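Patura Slim Kitchen Scale and Meal Planner: ten weeks of being told about my lunch
Posted 27/08/2021

I bought the Patura in June, after a doctor's appointment in which the word "portion" was used more often than I cared for. It's a flat kitchen scale that talks to an app on your phone. You weigh your food, the app adds it up, and at the end of the day you get a small coloured ring telling you how you did. Mine has been orange a lot.

The scale itself is good. It reads in single grams, it settles in a second or two, and it doesn't switch itself off while you're hunting for the lentils, a trick my old Skanomier performed at every opportunity. The zero button is large enough to press with an elbow. It runs on two ordinary batteries and I'm still on the first pair. The surface wipes clean, although turmeric has left its mark along one side and I suspect we'll be buried together.

Setting it up took most of an evening. The app wants your height, weight, age, how active you are and how fast you'd like to shrink. For activity I could choose between "mostly seated" and "lively", and I dithered over that for longer than I'd like to admit. It then gave me a daily allowance of 1,618 calories. I went back and changed my answer to "lively" out of curiosity and got 2,141, so there's a pudding in it for anyone prepared to lie to a telephone.

I stuck with the lower number. For the first fortnight I weighed everything, including cucumber, and discovered that what I'd been calling a bowl of cereal was closer to two and a half bowls of cereal. Cheese was worse. The suggested serving of Cheddar is 40 grams, a piece I would previously have eaten while deciding how much cheese to cut.

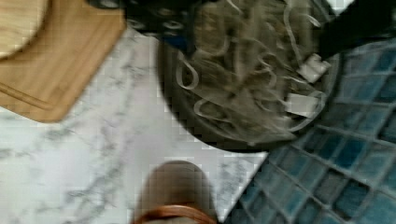
Worktop and chopping board, a short walk from the cheese.

The food database is where things get patchy. Supermarket basics are all there and the barcode scanner finds most packets first time. Anything home-made has to be built up one ingredient at a time, and the recipe tool forgets the lot if a call comes in halfway. I lost a fish pie twice. There are also entries put in by other users, some of whom are dreamers. One of them has a slice of carrot cake down as 200 calories, and I would like to know where they shop.

Then there are the messages. By default the app sends you a cheery note at eleven, three and nine. "Are you hungry, or just thirsty?" it asked me once, while I was on a train with a sausage roll. You can turn them off, but the switch is under Account, then Wellbeing, then Gentle Support, and you have to confirm that you're sure.

Has it worked? I've lost just under half a stone, slowly, with a flat patch in the middle when we had visitors. I'm less peckish in the evenings than I was, mainly through eating a proper breakfast, and I could have done that with a cheaper scale and a pencil. A friend has the Thaweesak model, which comes with a bowl and no app whatever, and she's lost the same as me and has never been congratulated on a plum.

I've stopped weighing vegetables. I still weigh rice, pasta, oil, nuts and cheese, as those are the things I can't be trusted with, and the app seems content with this arrangement.

Mine came from Oduvgate, well packed, two days early, with a leaflet of recipes that all involve quinoa.

Good: accurate, quick, easy to clean, decent battery life, big zero button.

Less good: fiddly recipe tool, hopeful cake entries, nagging, turmeric.

Four out of five for the scale, two for the app. Call it three and a half, if the app will let me round up.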